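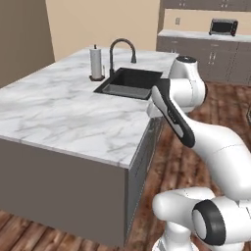
A kitchen island with a black sink and a white marble top.

In defense of the small sink

25 November 2022

When my husband and I bought our house in Hedska, the woman selling it apologized for the kitchen before she had even let us in out of the rain. It was too small, she said, and too dark, and there was only the one sink, and she had always meant to do something about it. I remember nodding along in sympathy, the way you do, and then standing at that sink and thinking it was a perfectly nice place to wash a pot.

I have been thinking about her lately, because it's the season when people start to feel bad about their kitchens. Company is coming, or has just been, and every one of us has seen our own counters through somebody else's eyes. My neighbors on both sides are talking about remodeling in January. One of them has already been out to the showroom in Dreditz twice and came home with a folder so thick it needed a rubber band. I don't blame her a bit. I looked through the whole folder myself, with coffee, and enjoyed every page.

What I'd like to argue for, gently, is washing dishes by hand, in company, in whatever kitchen you happen to have now.

I grew up in a family that did it that way. There were two jobs, washing and drying, and you were assigned to one or the other depending on how tall you were and how recently you had broken something. My grandmother washed. She ran the water hotter than any of us could stand and she would not be hurried. The rest of us took turns with the towel, and because you were both facing the wall and neither of you could leave, you talked. I told her things at that sink I would never have told her across a table. I suspect she told me a few she hadn't planned on, too.

We have a dishwasher now, a Clasteo that came with the house, and I am not about to haul it to the curb. It runs most nights and I'm grateful for it. But I have noticed what happens after supper when everything goes straight into the machine. Somebody loads it alone, usually while grumbling about the way somebody else put the bowls in, and the others drift away to their screens, and by the time the door clicks shut the evening has sort of come apart. It takes maybe ten minutes less than washing up together would have. I have tried to think what I ever did with those ten minutes and I can't come up with much.

People will tell me the machine uses less water, and I expect they're right if it's full. Others will say, fairly enough, that in a lot of houses "washing up together" has always meant that the women washed up together while the men admired the fire. That was so in my grandmother's house more often than it should have been, and I wouldn't go back to it. Everybody who eats can hold a towel. My husband dries, and he is good at it, though he puts the lids away in a system known only to himself.

Then there is the cost. My neighbor's folder included a quote for a second sink, just the sink and the plumbing to reach it, and it came to $3,000. The idea is that two people can work without getting in each other's way. I understand that, I do! I have been elbowed over a colander as often as anyone. But getting in each other's way is a good part of what I remember, and it came free with the house.

I turned 61 this fall, and my own children are grown and live over in Degefa, 20 miles up the road, close enough to come for supper when they feel like it. They came last month. There were roasting pans and gravy and a pie dish that had to soak, and I left the dishwasher shut. My daughter picked up a towel without being asked. She had been quiet all through the meal, and somewhere after the glasses and before the forks she started telling me about her job, and whether she ought to leave it, and we were still standing there well after the last pan was dry.

The pie dish soaked until morning. I washed that one by myself.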